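Moffat community hall reopens with a new floor and a full calendar

3rd March

The Moffat Community Hall is open again! After a summer of hammering, sanding and a great deal of donated banana bread, neighbours are invited back for an open house, with music from the Prinda Street Ukulele Club and lunch on the lawn if the weather behaves.

The hall closed in October so that its main room could be refloored and the old kitchen moved to the north side, where it finally gets some morning light. The work covered 180 square metres and cost $3786 less than budgeted, and the savings have gone straight into new stacking chairs (the old ones pinched, as anyone who sat through a trivia night will remember).

"I learned to dance in this hall, badly, and my kids did too," said Dilwyn Wogan, president of the hall association. "Walking in on the first morning and hearing how different it sounds, I just stood there grinning. We can't wait to have everyone back, muddy boots and all."

A record 2582 residents signed the petition that got the project moving. Local builders Isetti looked after the carpentry, and Vanum Joinery made the new kitchen cupboards and the long noticeboard by the front door.

Regular bookings are already filling up. The playgroup, the seniors' lunch and the choir all keep their old time slots, and there are 5 new evening spots for groups that have been on the waiting list. Tea and coffee will be on all day at the open house, and entry is free. Please bring a plate to share if you can, and label anything with nuts.

Bookings and enquiries: ask at the hall office, side entrance. 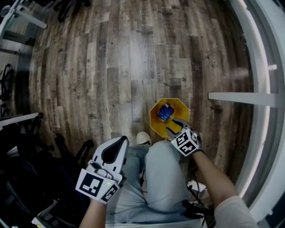
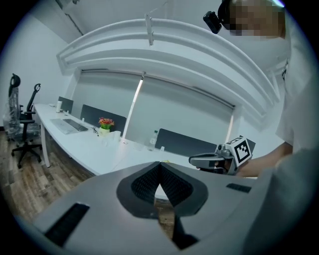 First photo: a blue box on an orange-yellow plate, on wood-look planks. Second photo: a visitor in a white short-sleeved shirt, at right.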